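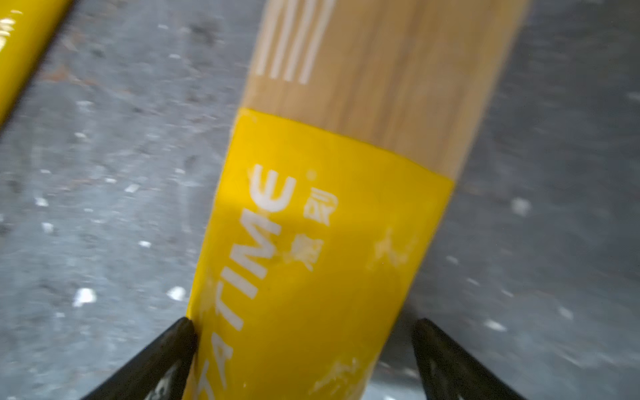 Grasp Station Pre-Session Checklist, with comments
Pavbridge collection floor, Trirko arm
Filled in by: Mahsa Naseri
Second reader: Kamran Zamani
Date: 11th August

Marks: OK = passed. FIX = passed after a fix. HOLD = do not record until cleared. Comments go under the item, as long as you like. (Mine are always long. I love this part of the job and I want the next person to get the good bits too.)

Section A. Before power

1. Emergency stop reachable from the operator's chair and from the floor side. OK
Pressed both, both latched. The floor-side button has a new bracket and it's so much easier to find without looking down. Thank you, Hugo!

2. Cable run clear of the arm's full sweep. FIX
The wrist camera cable had a loop hanging low enough to catch on a long item. Re-tied at the second joint with a bit of slack left for the wrist roll. Swing it by hand both ways before you power up.

3. Floor marked off, walkway open. OK

4. Hair, sleeves, lanyards. OK
Badge lanyards go in a pocket. Kamran tucked his in before I got to the end of the sentence.

Section B. Gripper and camera

5. Finger pads seated, no lifting at the tips. OK
Ran a fingernail along both edges with power off. If a corner lifts at all, swap the pair, not the single pad.

6. Grip force set for the item class. FIX
Was still on the setting for handles. That's fine for a handle and terrible for dry pasta — please reset between classes, every time. I've put a line for it on the class change card.

7. Wrist camera lens wiped, mount screws snug. OK
Dry cloth only. One screw took a quarter turn.

8. Camera view shows both fingertips and the held item. OK
Both tips have to be in view for the whole carry. The model learns a lot from how an item sits between the fingers, and I get a little thrill each time a grasp reads clearly from the wrist view alone.

9. Exposure locked. OK
Locked on the gray floor, then checked against yellow. We have a lot of yellow in this set (tool handles, food labels) and auto exposure likes to drift when something bright comes up close.

Section C. Items

10. Every item checked for splinters, sharp edges, loose parts. OK
Wooden shafts get a gloved hand run down the whole length. Scuffs and dusty marks on a handle are welcome, so leave them on! A set made only of shiny new things teaches the arm about shiny new things.

11. Long items: carry path clear at both ends. HOLD, then cleared
This one I want everyone to read. A long handle held near one end sweeps a much bigger circle than the arm does, and our keep-out tape was laid for the arm. Parviz Nouri and I walked it out together with the power off, holding the handle where the fingers would, and moved the tape back to cover the far end. Cleared after a slow run at reduced speed. If you bring in something longer than the handles, walk it again.

12. Food packs sealed, no tears. OK
Spaghetti packs are wonderful for this work. They're stiff one way, they slide inside the film, and the clear part and the label part look completely different to the camera.

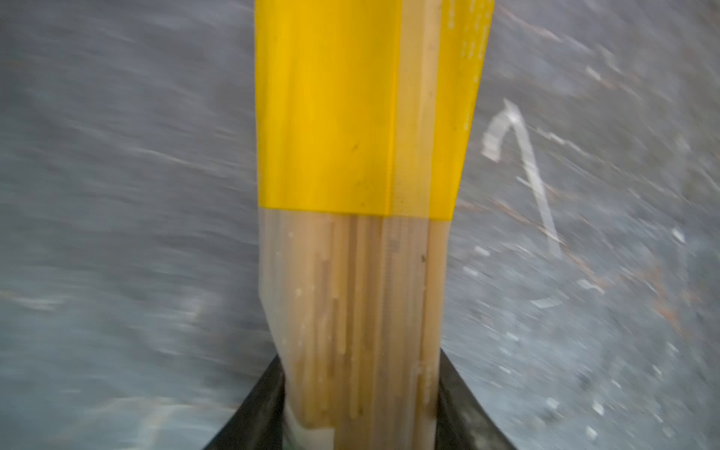

I asked for the upright carry on those because it's the one our older recordings hardly have. Hold low, keep it vertical, and go gently on the way down. If strands start poking through the film, stop, bag the pack and take a fresh one. Broken pasta underfoot is a slip risk on this floor, so the broom lives at the station now and it's on the list as item 16.

13. Nothing wet, nothing glass, nothing with a blade exposed. OK

Section D. Recording

14. Speed limit on for the first 3 episodes of each class. OK
Full speed only after the second reader agrees. Kamran made me do one again and he was right, I was cutting the corner on the return.

15. Blur check. OK
I know motion blur worries new operators. Some blur is fine and we keep it, as the arm will see blur too when it's moving by itself. What we look for is whether you can still tell which way the item is leaning and where the fingers touch it. If you can't, slow the carry and record again, and mark the first one with the reason. Don't delete it.

16. Floor swept between classes. FIX
Swept once before starting and again after the pasta. Check under the base plate too, bits collect there.

17. Labels entered while the item is still in view. OK
Item class, grip point, orientation, result. Please write "low end" or "middle" for grip point, and skip "normal". Golnar Rahimi has been fixing "normal" entries by hand since the Honorero batch and she has other things to do.

18. Failed grasps kept. OK
Yes, please, all of them! Drops, slips, the ones where the fingers close on air. Mark them failed and move on. Those are some of the most useful examples we have.

Section E. Close out

19. Arm parked, power off, stop buttons left pressed. OK

20. Storage check. OK
Session total 548 episodes, copied to both drives. Opened 9 of them at random from the second drive and all played through to the end. The daily minimum is 200, so we're in great shape.

21. Items back on the shelf, damaged ones in the red bin. OK

Open points

Item 2: cable clip at the second joint is a temporary tie. Hugo Masson to fit a proper one.
Item 6: could the class change card go on the operator's screen? Parviz is looking at it.
Item 11: tape layout to be redrawn on the floor plan. The old plan still shows the arm's reach only, so don't use it for long items until the new one is up. Same goes for the copy in the Rezaei room.
Item 17: Golnar would like a drop-down for grip point before the November round.

Second reader's comment (K.Z.): Agree with all marks. On 11, I'd add a spotter at the far side for the first run of any new long item. On 15, good call on keeping the blurred ones with a reason attached, I went back and added reasons to two of mine.

Signed off: M. Naseri, K. Zamani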